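Running for Town Office From the Kitchen Table: Household Tips for Campaign Season

My wife, Miroslava Tkachuk, has run for the Paewai town council twice. She lost the first one by 12 votes and won the second, and in both cases the dining room was the real casualty. What follows is what I learned about keeping a house going while one person in it is asking strangers for their signatures.

Give the campaign one table. It will want two. Refuse. Ours got the big one by the window, and we ate at the counter from July to October like people waiting for a bus. Anything political found on the counter after 8 at night went back to the big table or into the recycling, and after the first lost precinct map she believed me.

Sort petitions the night they come in. A petition sheet left overnight picks up coffee, cat hair and, in one case, a grocery list on the back that the town clerk read aloud to me. Use a folder with a stiff back. Our ward needed 761 good signatures, and you do not want to lose a page of them to soup.
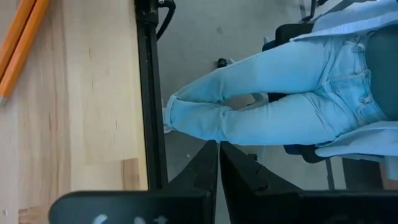

If soup does get there, blot, don't rub. Lay a paper towel on each side, put a heavy cookbook on top and leave it till morning. Then call the clerk's office and ask whether the page still counts before you go back to the neighbors. They'll sign again, but they'll mention it for years.

Keep the writing things together. Canvassers walk off with pens the way guests walk off with lighters. Pencils tend to stay put, and they're fine for marking up a walk list, where half of what you write is going to be wrong by supper. Petition signatures go in ink. Check your own local rules on color, as ours had opinions about green.

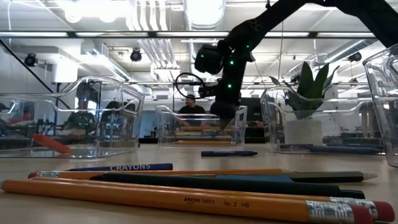
Pencils and clear bins on the table.

Label bins by what you do next. "Call back" works. "Misc." is where our thank-you notes spent the whole summer. I also had one called "Ask Mira," which I emptied every evening at dinner, to general dismay.

Yard signs: store them flat. Leaned against a garage wall in August they take on a curve, and then your candidate appears to be bowing to traffic. Rinse the mud off the wire stakes before you stack them and dry them well, or you'll have rust on everything by the next election, including your pants.

Getting sticker glue off the wood is easier than it looks. Warm a damp cloth, hold it on the spot for a minute, then work a little cooking oil in with your thumb and wipe it up with dish soap. Try it on the underside first if the finish matters to you. I bought a fancy remover at Rellar Hardware and it took off the sticker, the finish and a fair amount of my good standing at home.

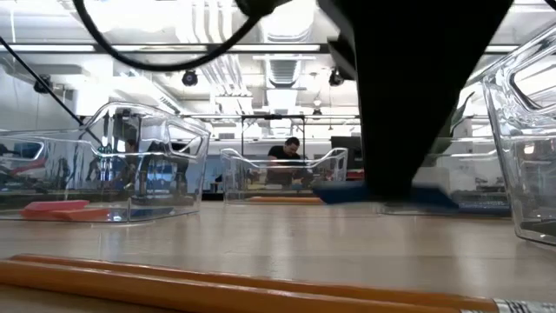
Envelope night deserves its own rules. No red sauce. No chips with orange dust. Grapes are all right, and so are pretzels if everyone owns up to the salt. Use a wet sponge in a saucer for the flaps; after 2 envelopes your tongue has made its point. Stamps go on last, when you've found out which of the Urance Road addresses is now a car wash.

Door hangers left over from the last race make decent drawer liners. The Isitz Street batch, with her name spelled wrong, is under our forks.

Wash the campaign shirt inside out in cold water and hang it up to dry. Buy a second one. The first will be in the washer when the newspaper calls.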